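Ata da reunião — Grupo dos Têxteis, Casa Standden
Reunião de setembro, com início às 18h30

Presidiu Eliseo Beltrán. A ata da reunião anterior foi lida e aprovada, com uma correção: o fornecedor das fronhas é a Muditz e não a Pletitberg, como por engano ficou escrito.

1. Almofadas dos quartos
Foi apresentado o resultado da contagem. Existem neste momento 151 almofadas na casa, das quais 38 precisam de capa nova. O enchimento dessas está ainda em bom estado, por isso decidiu-se de não comprar almofadas completas. O orçamento da Muditz para as capas foi aceite por todos, com um voto de reserva sobre o prazo de entrega.

2. Padrões misturados
Houve uma discussão bastante longa sobre este ponto. Uma parte dos presentes prefere que cada quarto tenha um só padrão. Outros acham que as floridas podem ficar junto com as brancas e amarelas, e que isto dá ao quarto um aspeto mais alegre. Ficou acordado o seguinte: no piso Tuhiwai mistura-se, nos outros pisos não. O assunto volta à mesa depois do inverno.

3. Modo de arrumar
Eliseo Beltrán pediu que as almofadas sejam sacudidas e alisadas em cima de uma mesa limpa, uma ao lado da outra, antes de irem para o armário. Na última vez foram guardadas em pilha alta e as de baixo ficaram deformadas — algumas ainda hoje não recuperaram. Pilhas de três no máximo, com o fecho virado para trás.

4. Despesas
O valor disponível até ao fim do ano é de cerca de 4000 euros. Aprovou-se a compra de 20 sacos de algodão para guardar as almofadas de reserva. A proposta de comprar também um segundo armário foi adiada, faltam ainda as medidas do corredor.

5. Outros assuntos
A lavagem das capas retiradas faz-se no sábado, de manhã. Quem tem a chave da lavandaria deve entregá-la na receção até à véspera.

Não havendo mais nada a tratar, a reunião terminou às 19h50.

Anexo à ata: 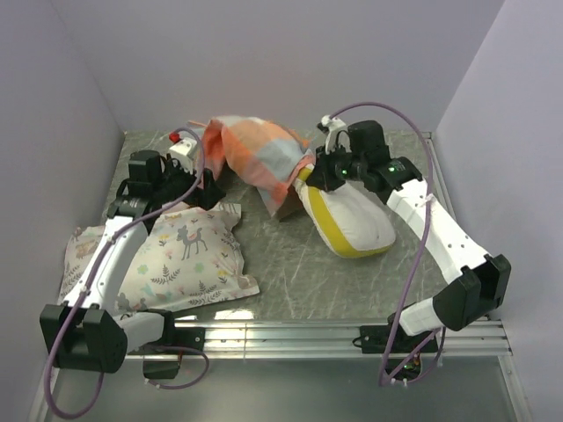
Três almofadas sobre o tampo cinzento.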